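Towel Folding by Machine: What to Watch For
Posted Sep 13, 2024

I was promised that an arm on the counter would take over the towels. After 23 weeks of it I still keep a hand near the stop button, and I'd tell anyone trying the same to do likewise.

The fault that cost us most was the dropped corner. Terry with flat woven stripes is two fabrics in one: the looped part gives the fingers something to bite, the smooth part slides. Our arm would take hold of a stripe, lose it halfway up and carry on folding nothing. The software, from a firm called Gunnlaugsson, logged every one of those as a finished fold. So don't trust the log. Look at the towel.

Flatten the corners by hand before you start. A curled one is easy to miss.
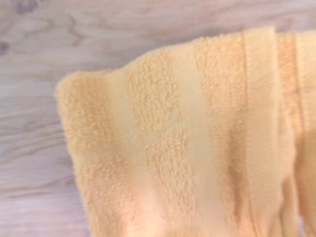
Toivo Ikonen wrote in to say that his slips stopped once he quit using fabric softener, and that slowing the lift did nothing at all. I tried it in April. Fewer slips, maybe. I wouldn't call it a cure.

The other failure worried me more. On a missed grab the arm swung back to its start position by the shortest path, straight over the counter, and took a drinking glass with it. I had been told it would stop on contact. It did stop — after the glass had gone over.

Move breakables out of reach, all the way, before you power up. Tie up slack cable. Check that any clamp is tight, then check again after some 300 folds, as ours worked loose.

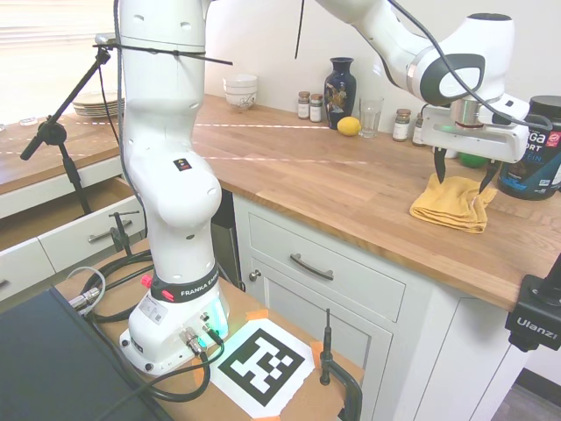 Can I leave it running while I'm in the next room?
I wouldn't. Stay where you can reach the stop, and switch the arm off at the wall before you leave the kitchen.

If it drops the same towel 3 times, fold that one yourself.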